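Getting Marks Off White Furniture (and Keeping Them Off)

I have lived with white furniture for so long now that I have stopped apologizing for it. My aunt Blažena Jelínek warned me when I bought the first piece. She said I would spend my life with a rag in my hand, and she was a little bit right, but only a little. Most of the work is in knowing which rag.

Start with plain warm water and a drop of dish soap, every single time, even when the mark looks as though it needs something fierce. I know how tempting it is to go straight for the strong stuff under the sink! But a painted or coated surface only has so much shine to give, and once you have scrubbed it dull, every crumb and fingerprint will settle into that spot and stay there. Wring the cloth until it hardly drips, wipe, then dry with a second cloth. The drying matters as much as the washing. Those grayish swirls people complain about are mostly soap that was left to dry by itself.

For pencil and crayon, a paste of 2 spoonfuls of baking soda and a few drops of water does very nicely. Dab it on with a fingertip, leave it while you put the kettle on, and lift it off with a damp cloth in small circles. Try it on the underside first, please. I once skipped that step on a little cabinet from Damwood and there is a cloudy patch on the door to this day, which I cover with a calendar.

Ballpoint is harder. Rubbing alcohol on a cotton swab will usually shift it, as long as you roll the swab and don't drag it, and change to a fresh one as soon as it picks up color. Yellowing is another matter altogether – that comes from sunlight and from age, and no amount of wiping will bring it back. My neighbor Radek Ševčík turned his sideboard around so the yellow end faced the wall, and I thought that was very sensible of him.

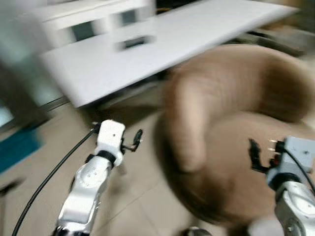
Scuffs come from the things we never think of as dirty, and they can be the devil to trace. Shoes get the blame, but it's just as often a box slid across the top, a belt buckle, or the edge of a tray. A white table gets it worst along the front, where everybody leans and reaches, so I give that edge its own wipe before I do the rest. White shelving behind a table wants a look now and then as well, particularly the gaps between the panels, where dust packs down into a gray line (an old soft toothbrush is the thing for that). And if you have something big and plush living nearby, like that tan one, give it a good brushing before you clean the furniture. Fluff loves a damp white surface, and you'll be picking it off one hair at a time.

Dark metal legs under a white top need hardly anything, a dry duster and perhaps a bit of the soapy water if something has splashed. Do the legs last, with a different cloth, or you will carry whatever was on them straight back up to the top. Ask me how I learned that.

As for keeping marks away, felt pads under lamps and vases are worth every penny. I buy them in a sheet of 50 and cut them down for smaller things. Check them each April when you do the windows, and replace any that have gone hard or picked up grit, as a gritty pad will scratch worse than no pad at all.

Next time I'll write about wicker, which I have been putting off. If you have a trick for getting candle wax out of it, do write and tell me before I start.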